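Washing linen at home

Reading time: 2 min

Print | E-mail

I stopped taking linen to the cleaner's in May, when the bill for two shirts and a tablecloth came to more than I paid for one of the shirts. Since then I have washed everything myself and ruined one thing, a pair of trousers, which went in with a towel at sixty degrees.

Pale green shows every crease.

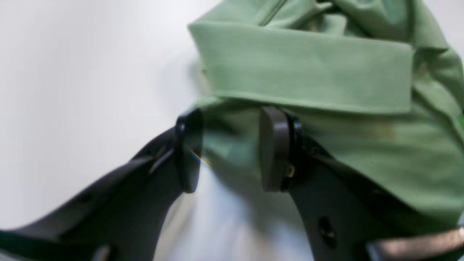
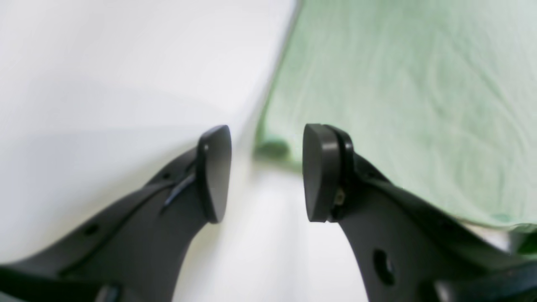 Rainer Hamann thinks I make too much of the temperature. He wrote that he has washed his at forty for years and that it's the spin that does the damage, and asked what mine was set to. It was 1,400. I have since put it down to 600 and the creases are easier to get out, so he has a point. I still wash at thirty.

The rest is simple. I fill the drum halfway and use liquid, as powder leaves marks on dark colours. No softener. Linen softens by itself after a few washes and the softener only makes it limp. Shirts go on a hanger straight from the machine, with the seams pulled flat by hand. Tablecloths go over the banister, which annoys everyone who wants to go upstairs.

I iron while the cloth is still damp, on the inside first, collar before sleeves. If it has dried out I spray it and roll it up in a towel for ten minutes. The iron is a Domum, bought second-hand, and the steam no longer works.

Mara asked about red wine. Cold water at once, then soap, then wait. I haven't got it out of the tablecloth yet.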